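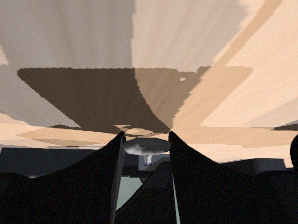

La caméra du poignet, côté simulateur

Première vue de la galerie, et c'est ma préférée ! Un rendu pris entre les deux doigts noirs de la pince, avec leurs pointes qui se rejoignent presque. Les grands aplats gris, beiges et pêche sur la surface façon bois, ce sont eux qui m'ont occupé une bonne partie de l'été. Et la grosse forme sombre en trapèze, au milieu, change de ton selon la zone qu'elle traverse : un brun foncé à gauche, un brun moyen ensuite, puis un beige clair. Pour un œil humain, ça se lit encore à peu près. Pour un réseau de segmentation, c'est une autre histoire.

De quoi parle cette page

Bonjour à tous ! Je tiens ce carnet depuis que je travaille sur Iresix, notre petite pile logicielle de perception et de planification pour bras manipulateurs. On me demande souvent à quoi ressemble le boulot au quotidien (réponse courte : beaucoup de terminaux, beaucoup de café), alors j'ai décidé d'ouvrir la galerie du chantier. Elle démarre avec une seule vue, je la compléterai quand j'aurai trié le reste de mes dossiers, qui sont dans un état lamentable.

Le simulateur s'appelle Gimwood. C'est Dirk Wegener qui l'a commencé, dans son coin, et j'ai récupéré la partie rendu en septembre. Dirk code vite et commente peu — j'ai passé mes premières semaines à lui envoyer des messages du genre « c'est quoi, cette matrice ? ». Il répondait toujours, parfois à deux heures du matin, et parfois seulement par un numéro de ligne.

Pourquoi des couleurs pareilles

Au départ, nos plans de travail virtuels avaient tous une teinte bien uniforme. Le réseau adorait ça : il apprenait que tout ce qui n'était pas de la couleur de la table était un objet, et hop, score magnifique. Puis on changeait la table et tout s'écroulait. Maintenant je tire les textures au hasard, avec des frontières franches, des veines, des bandes qui partent en biais. Plus de 2 000 variantes dans la dernière fournée ! Certaines sont franchement laides, et j'en suis très content.

Ce qui continue de me donner du fil à retordre, ce sont les contours. Regardez le bord supérieur du trapèze, finement dentelé, et les petits crans le long du brun moyen. À cette échelle, le masque prédit se met à trembler d'une image à l'autre, et le planificateur derrière n'aime pas du tout. J'ai ajouté un lissage temporel sur 6 images. À 8, c'était plus joli à l'écran mais la pince réagissait avec un retard qu'on sentait tout de suite dans les courbes.

Le petit truc gris entre les doigts

Juste entre les pointes, il y a une pièce grise à l'aspect métallique, large et aplatie, avec une tige courte et brillante en dessous. J'ai un faible pour ce genre de zone : des reflets, des facettes, très peu de pixels, et les doigts qui en masquent les alentours. Côté perception, c'est là que la profondeur estimée raconte n'importe quoi. Chez nous, le module Harms s'occupe de ce cas : il compare la pose attendue des doigts à leur silhouette, et il se méfie de tout ce qui tombe dans l'intervalle. Dit comme ça, c'est simple. En vrai, la première version se méfiait aussi des doigts eux-mêmes, et le bras refusait de bouger. Une journée entière à chercher un signe moins !

Les doigts presque entièrement noirs, par contre, c'est du bonheur à segmenter. Enfin, tant que rien d'autre n'est noir dans les parages — à l'extrême droite, on aperçoit une forme arrondie tout aussi noire, et j'aimerais bien que le masque ne la confonde pas avec la pince.

Et la suite

Je suis en train de brancher Carnmont, notre outil de relecture. On charge un épisode, on avance pas à pas, et on voit côte à côte le rendu, le masque et la trajectoire prévue. L'interface est moche, les raccourcis clavier n'ont aucun sens (la touche 6 pour revenir en arrière, merci Dirk), mais je ne pourrais plus m'en passer. Les prochaines vues viendront de là, avec les masques superposés si j'arrive à choisir des couleurs lisibles.

Si vous bricolez aussi de la randomisation de textures, écrivez-moi, je suis preneur de vos réglages. Surtout pour les surfaces veinées, où je tâtonne encore pas mal.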